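Cillside Archery Range, Outdoor Line: Pre-Season Inspection
Apr 23, 2019

Shooting line: PASS. Repainted, though the last coat was also going to last until August and didn't.

Target butts: 2 FAIL. Both are soft in the middle. I was told they would "close up again" if left alone. I doubt it. Turn them or replace them before anyone shoots a compound at them.

Safety netting: PASS, with doubts. The supplier's sheet says it stops arrows from bows up to 560 grams. That is a bow's weight, and it says nothing about draw. Ask Waston for a proper rating in writing.

Overshoot area: FAIL. Grass too long to find a lost arrow. Cut it, then check again.

Warning signs: 3 needed on the footpath side, 2 in place. Same finding as last year.

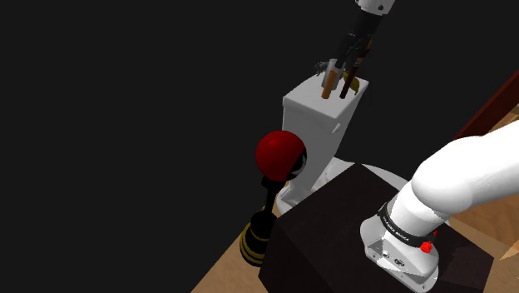

Whistle and signals: PASS. Signals are posted, but the sheet by the gate still has the old wording for an emergency stop. Take it down.

Club bows: limbs checked for cracks, strings waxed. One string is fraying at the lower loop. Tagged, not to be used. Somebody has already taken one tag off, so I put on another.

First aid box: PASS. Burn gel out of date.

Repair quote: $1,188 from Skasitz for butts and netting. Seems high. Get a second price.

Range stays closed until both FAIL items are signed off.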